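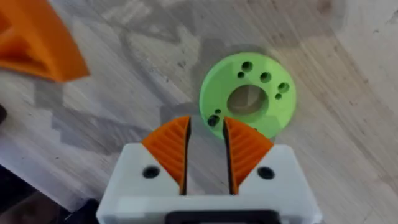 Lime-green printed disc on a light grey wood-grain floor.

Hamen Titeo PLA filament, 2 kg spool
Article no. 584
Page last revised: 2024-02-22

Titeo is a general-purpose PLA for desktop printers with an open filament path. It is meant for brackets, jigs, covers, display models and classroom work, where a clean surface matters more than heat resistance. The colour is mixed into the plastic before it is drawn, so sanding or drilling a part does not expose a different shade.

The large spool suits long jobs and machines that run the same colour for weeks. Check the width of your spool holder before ordering. Enclosed printers with an internal holder usually need the Gono side stand, sold separately.

Specification
Material: PLA, solid colour
Net weight: 2 kg
Spool: card, with fixing holes in both flanges
Bed temperature: 45 °C
Drying temperature: 45 °C
First layers with fan off: 2
Suggested infill for general parts: 15%
Nozzle temperature: see spool label, varies by colour

Colours
Lime green, signal orange, white, black, slate. Lime green and orange are opaque at normal wall thickness. White may show the infill pattern through a single wall – add a second wall if this matters. Slight variation between batches is normal. For a set of matching parts, order all spools together and check that the batch codes agree.

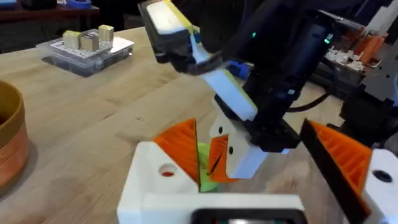 Ribbed printed texture on two orange wedges, with a small light-green object between them.

Printing notes
Clean the bed with alcohol and let it dry before the first layer. Glue is not needed on textured steel sheets. On glass, use a thin coat of glue stick and wait for the bed to cool before lifting the part.

Fine ribs and sharp points print best at reduced speed. If tips come out rounded or glossy, print two copies at once to give each layer more time to cool. Stringing on parts with many gaps is most often a sign of damp filament – dry the spool first and only then change the retraction settings.

Do not use Titeo for parts left in a parked car or mounted near a heater.

Storage
Keep the spool in its resealable bag with the drying sachet. Always fix the loose end through a flange hole to prevent tangles.

Delivery and returns
Dispatched from the Penrose warehouse. Unopened spools can be returned within 15 days of delivery. Slate is out of stock and is expected again in April.

Related items
Gono side stand
Titeo sample pack, all colours
Spare drying sachets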